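Wartung am Greifer, zweiter Versuch

Seit April betreue ich bei uns in der Werkstatt den Handgreifer, und ich wollte schon lange aufschreiben, wie ich ihn pflege.

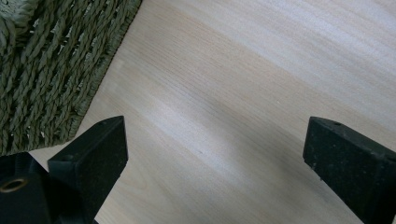
Bevor ich anfange: Deutsch ist nicht meine Muttersprache, und manche Wörter aus der Werkstatt habe ich nur vom Hören gelernt. Wenn ich also Gewindeeinsatz schreibe und jemand sagt dazu lieber Einpressmutter, dann meinen wir hoffentlich das gleiche Teil.

Unser Greifer heißt intern Evora. Den Namen hat Ross Lamont ausgesucht, der die erste Version gezeichnet hat und jetzt in einer anderen Abteilung von Fliston arbeitet. Man hält das Gerät in der Hand, die Kamera schaut auf die zwei Finger, und mit den Aufnahmen wird später der Roboterarm trainiert. Darum müssen die Finger am Handgerät genau gleich stehen wie die Finger am Arm. Wenn sie es nicht tun, lernt der Arm etwas Falsches, und man merkt es erst viele Tage später.

Mein erster Versuch mit der Wartung war nicht gut. Ich hatte damals nur die Finger abgeschraubt, mit einem Tuch abgewischt und wieder angeschraubt. Danach stand der rechte Finger ein wenig schief, man konnte es mit dem Auge kaum sehen. Aber ein dünnes Blatt Papier wurde nur noch an der oberen Hälfte gehalten. Ich habe einen ganzen Nachmittag gesucht und dann einen kleinen Krümel Kunststoff unter der Auflagefläche gefunden, wahrscheinlich ein Rest vom Drucken.

Jetzt mache ich es so. Zuerst kommt der Greifer ganz auf, soweit die Führung es erlaubt. Ich bürste die Finger mit einer weichen Zahnbürste ab, auch an den Seiten und in den Löchern. Gedruckter Kunststoff hält Staub sehr fest, besonders wenn er matt ist, und mit dem Tuch schiebt man den Staub nur in die Rillen hinein. Druckluft benutze ich nicht mehr. Einmal habe ich damit Staub in die Führung geblasen und musste dann alles zerlegen.

Danach prüfe ich die Kanten. Kleine raue Stellen darf man lassen, finde ich, solange sie nicht auf der Greiffläche sind. Auf der Greiffläche nehme ich eine feine Feile und mache 2 oder 3 Züge, immer in die gleiche Richtung. Wer mehr feilt, verändert den Abstand und muss nachher neu kalibrieren.

Die Schrauben sind ein eigenes Thema. Am Gehäuse gehen sie in Einsätze aus Messing, die wir mit dem Lötkolben warm eindrücken. Das hält gut, aber nur wenn der Einsatz gerade sitzt. Ich drehe die Schraube zuerst mit den Fingern hinein, ganz ohne Werkzeug. Wenn sie nach zwei Umdrehungen schon schwer geht, höre ich auf und drehe zurück. Einen Einsatz habe ich nämlich schon mit der Schraube zusammen herausgezogen, und es ist kein schönes Geräusch! Zum Glück hatten wir ein Ersatzgehäuse von Halilović im Schrank. Die kleine Firma druckt für uns und liefert meistens schneller als versprochen.

Beim Anziehen arbeite ich abwechselnd, links ein wenig, rechts ein wenig. Schraubensicherung nehme ich bei Kunststoff keine. Mir hat ein Kollege erklärt, dass manche Sorten das Material angreifen können, und ich möchte nicht ausprobieren, welche.

Zum Schluss kommt die Probe mit dem Papier. Ich schließe die Finger langsam und ziehe am Streifen - oben, in der Mitte und unten. Es soll sich überall gleich schwer anfühlen. Dann öffne und schließe ich den Greifer 16 Mal und mache die Probe noch einmal. Warum genau 16, weiß ich nicht, die Zahl stand auf dem Zettel von Ross und ich habe sie behalten.

Die Einstellungen schreibe ich in unser Heft und auch in Drarnier, das ist unser Programm für die Geräteliste. Im Heft finde ich sie schneller. Seite sieben ist leider voll Kaffee, dort stehen die Werte von dem alten Fingerpaar, das wir sowieso nicht mehr benutzen.

Was ich noch nicht gelöst habe, ist das Spiel in der Führung. Wenn man den Greifer seitlich hält, bewegt sich der linke Finger ein ganz kleines bisschen. Ich habe schon eine dünne Scheibe aus Teflon unterlegt, es wurde besser, aber der Griff geht nun schwerer und nach einer Stunde tut mir die Hand weh. Vielleicht probiere ich als nächstes eine dünnere Scheibe. Wer so etwas schon gemacht hat, kann mir gerne in den Kommentaren schreiben, welche Dicke bei euch gepasst hat.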